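Jerkis Mano — Puesto de teleoperación para enseñar tareas a un brazo con pinza

Fabricante: Clallus
Referencia: JM-600
Disponibilidad: en almacén
Versión de esta ficha: junio de 2019

Descripción del producto

Jerkis Mano es un puesto de mando para mostrar una tarea a un robot con la propia mano del operador. La persona mueve la empuñadura, el brazo repite el movimiento y el programa guarda la trayectoria completa junto con la apertura de la pinza. Después, esta demostración se puede revisar, recortar y usar para el aprendizaje.

El puesto trabaja con un brazo real o con el simulador Meesuk, que está incluido en el precio. Recomendamos comenzar siempre por el simulador. El operador nuevo aprende allí a orientarse con la cámara de la muñeca, y un golpe contra la pared no cuesta nada.

La vista de muñeca en Meesuk

La cámara virtual va fija detrás de la pinza y gira con ella. Por este motivo la habitación puede aparecer muy inclinada en la pantalla, y el operador debe acostumbrarse a leer las líneas de las baldosas para saber hacia dónde apunta. 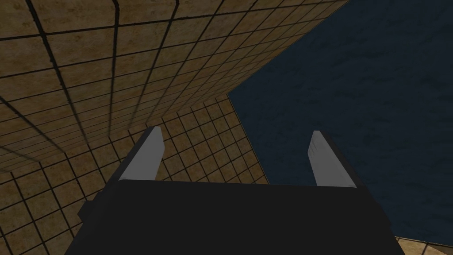
Vista de muñeca en Meesuk: pinza abierta y sin carga, orientada hacia una esquina de la habitación.

Los dos dedos quedan siempre dentro de la vista, también cuando el brazo está lejos de los objetos. Esto es útil para comprobar la apertura antes de bajar. Si el operador pierde la orientación, puede pulsar el botón lateral de la empuñadura y el brazo vuelve a la postura de inicio; la grabación se detiene sola en este momento y el tramo de regreso no se guarda.

Qué incluye la caja

— Empuñadura de mando con gatillo proporcional
— Base de mesa con 2 mordazas de fijación
— Pedal para iniciar y parar la grabación
— Licencia de Meesuk para un ordenador
— Cable de red y fuente de alimentación
— Manual impreso en español y en inglés

Características principales

Modo de mando: posición o velocidad, se elige en el menú
Alcance de la empuñadura: 600 mm
Apertura de la pinza: continua, según la presión del gatillo
Memoria interna: 14 horas de demostraciones
Formato de grabación: abierto, con documentación en el manual
Uso con mano izquierda: sí, girando la base

Cómo se graba una demostración

1. Fije la base a una mesa estable y conecte el pedal. La empuñadura debe quedar a la altura del codo.

2. Abra una habitación en Meesuk y elija la tarea. En el nivel de iniciación hay un solo objeto; en los niveles siguientes hay varios y algunos están cerca unos de otros.

3. Pise el pedal y acerque la pinza despacio. En la habitación que usamos para la formación, el disco compacto y la pequeña pieza azul están sobre la mesa de madera, y al lado, junto a la tela azul, hay un objeto blanco con forma de botella. Conviene pasar por encima del borde de la mesa con altura suficiente y cerrar los dedos solamente cuando el objeto está entre ellos.

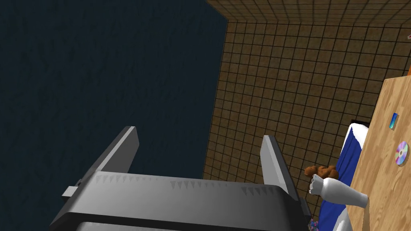
4. Pise otra vez el pedal para terminar. El programa muestra la trayectoria y pregunta si desea guardarla. Una demostración con dudas o paradas largas es mejor repetirla.

5. Exporte el conjunto al ordenador de entrenamiento por red o por memoria externa.

Compatibilidad

El puesto se entrega preparado para los brazos Zukham con pinza paralela. Para otros brazos es necesario un adaptador de programa, que preparamos bajo pedido. Escriba a nuestro servicio técnico con el modelo exacto de su brazo y de su pinza.

Opinión de un cliente

«Lo usamos desde enero para enseñar tareas de recogida. Los primeros días costó entender la cámara de muñeca, después ya fue natural. El pedal me parece un poco duro.» — Roy Bainbridge

Garantía y formación

Garantía de 2 años para la empuñadura y la base; el pedal se considera pieza de desgaste. La formación inicial se hace a distancia con Mervyn Whiteley y se reserva al hacer el pedido. Para recibir un presupuesto, indique el número de puestos y si necesita licencias adicionales de Meesuk.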